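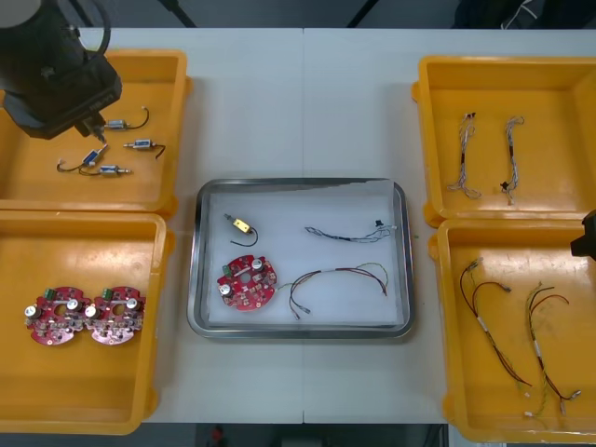

Jirnex Equipment Catalog, p. 95

Otasero 497 Dry Storage Cabinet

Last updated: November

The Otasero 497 is a floor-standing cabinet for the storage of moisture-sensitive parts, assembled circuit boards, optical components and reference samples. It holds the air inside at a low and steady humidity without the use of compressed gas. The cabinet is supplied by Jirnex and is intended for electronics workshops, teaching laboratories and repair departments where stock may wait several weeks between one stage of work and the next.

Usable volume is 497 liters, divided by five adjustable shelves. Each shelf is 500 millimeters deep and accepts most shallow trays and open bins in common use. Shelves may be removed singly to make room for taller items. The fully loaded cabinet must not exceed 700 pounds, and the floor beneath it should be level and rated accordingly.

Operation

Moist air is drawn across a drying unit at the rear of the cabinet and returned through slots along both side walls. The drying material renews itself by gentle heating at set intervals. During renewal, the unit is closed off from the storage space and moisture is released through a vent in the back panel. The vent must be kept clear at all times. A gap of at least a hand's width between the cabinet and the wall is sufficient.

The front display shows the temperature and relative humidity of the storage space. An audible alarm sounds if the door has been left open or if humidity has stayed above the chosen limit for longer than the set delay. The delay can be changed from the service menu. The alarm can be silenced but will sound again if the condition continues.

Readings are stored in the cabinet's memory and may be exported through the port below the display. Departments that keep a written storage record should note the reading at the start of each working day. The exported file does not include the reason a door was opened.

Loading the Cabinet

Parts should be placed in trays in a single layer where space allows. Deep containers with solid walls slow the exchange of air, and items at the bottom will take longer to reach the humidity shown on the display. Boards should lie flat and should not be stacked directly on one another. Lids, paper wrapping and cardboard dividers should be removed before loading. Cardboard in particular holds a considerable amount of moisture and will lengthen recovery time.

Containers used for assembled boards should be suitable for static-sensitive goods. Ordinary plastic containers are acceptable for hardware, housings and other parts that static cannot harm. The cabinet body and shelves are grounded through the stud at the lower left of the back panel, and this connection must be made before first use.

Parts that have already taken up moisture may need to be baked before storage. The cabinet slows or prevents further uptake. It does not replace the baking procedure given by the maker of the part.

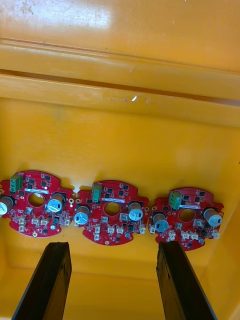
Care and Service

The interior may be wiped with a soft cloth and plain water. Solvents should not be used on the door seal. The seal should be checked every six months for flattening, particularly along the hinge side, and replaced if a strip of paper closed in the door can be pulled out without resistance.

The humidity sensor should be checked yearly against a calibrated instrument. Sensor kits and replacement seals are available from the Jirnex parts desk. The drying unit is not serviceable by the user and is exchanged as a complete assembly.

Options

Flakudov locking door handle, keyed alike or keyed separately
Jakab caster base, with two locking wheels
Additional shelf, supplied with four brackets
Printed operating manual in binder

The caster base adds to the overall height of the cabinet and should be specified at the time of order. It cannot be fitted once the cabinet has been loaded.

Ordering

Orders should state the supply voltage, the hinge side and any options required. Cabinets are delivered upright on a pallet and must remain upright until installed.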